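Speaker notes — Washing up for a crowd
Community kitchens evening, 1/25/18

(Slide 1. Wait for the back row to sit down.)

Hi everybody! I'm going to talk about dishes for twenty minutes, and I'm sorry, I really do find this stuff interesting. I've run the wash-up side of the Ferden supper for 9 years now. We serve 100 people on a normal night, and in July, when we put tables out in the yard, it's more like a small wedding.

Start with the story about the Pitari hall. First big supper I ever did, I brought plenty of food and one dish rack. ONE. By dessert we were drying soup bowls with somebody's scarf. (Pause. They usually laugh at the scarf.)

(Slide 2.)

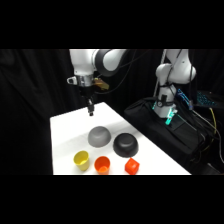

So the first thing I changed was the order we wash in. Glasses, then silverware, then plates and bowls, then the greasy pans dead last. Your grandmother probably told you this and she was right. If a roasting pan goes in early you've lost that sink of water, and at Pitari it takes forever for the hot tap to come back.

Ask the room: who here has a three-sink setup? Who's got two? Who's working out of a bathtub? (Somebody always puts a hand up for the bathtub.)

With two sinks, I use the second for rinsing and put a big plastic tub next to it for sanitizer. Follow the label on your bottle for how strong to mix it. Don't eyeball it — I used to, and my hands looked like raisins.

(Slide 3. Drying. Slow down, people take notes on this one.)

Air drying! Please, please give up on towels. A towel is fine for the first ten plates and after that you're just moving soup around. Racks take up room, I know, so borrow a spare folding table and run the whole line along one wall, dirty end by the door and clean end by the cupboards. At Aasen they had both ends at the same door and folks kept bumping into each other with stacks of plates. We swapped it over during a coffee break and the whole evening got quieter.

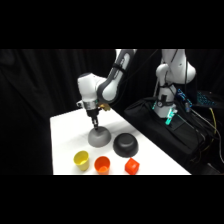 Okay, storage. Bowls shouldn't go away until they're dry all the way down, including that little ring on the foot. The ring holds water like you wouldn't believe. I run a thumb around it on a couple from each rack, and if my thumb comes up wet the rack waits.

Money, quickly, for whoever has to ask for it. We spent 600 dollars at Ferden on racks, tubs and a second-hand cart. The cart came from the Teltel school when they redid their cafeteria, and one wheel squeaks. Buy the cart first if you can only buy one thing.

(If I'm running long, skip the bit about aprons.)

Aprons: get the long ones.

Questions. Leave the price list up on the screen, and remember to hand the clicker back.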